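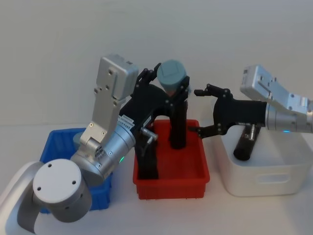
The two-arm sorting cell at Turau, with its blue, red and white bins.

Turau's two-arm sorting cell is running again after a month of stops that the company puts down to worn finger pins and a drifting wrist on one side. Whether the repair will hold is another matter, and the people who look after the machine are not all ready to say so.

The cell was installed by Multamon and went into daily use in April. It takes small parts from one plastic bin and moves them to another, sometimes passing a part from one gripper to the other on the way. In its first full count the cell handled 1,613 parts in a shift. By the time the maintenance crew pulled the covers, that had dropped to 1,241.

Multamon's first answer was to recalibrate. Technicians did that twice, and both times the numbers slid back within days. Only then did Dale Carrier, who runs maintenance at Turau, take the grippers off and check the linkages by hand. He found play in the small pins that join the finger links on the left gripper.

"You could feel it with your thumb," Carrier said. "The software kept telling us everything was in range."

The new pins came from Midtbø, the same supplier as the old ones. Carrier's crew also reset the wrist, tightened the cable connector beside it and taught the bin positions again from scratch. The work took most of a morning. The test that followed was 100 handoffs in a row, of which 2 failed. Multamon calls that a pass.

Garnet Després, who schedules the line, is less impressed. A hundred handoffs is a short run for a machine that is supposed to work all day, she said, and the trouble last time didn't show up until the second week. She has asked for the count to be posted at the end of every shift and wants the grippers checked for play by hand each month, whatever the status lights say. A light on the arm tells her the arm has power, she said, and she already knew that.

Multamon said it would look at the service interval but had no plans to change it. The present schedule has the pins inspected once a year. The company did not answer when asked how many other customers had replaced theirs sooner.

Turau has meanwhile put off a decision on a second cell, which was to go into its Beltent building. Carrier said he would like to see the old pins measured first. They are in a bag on his desk, and Multamon has not asked for them.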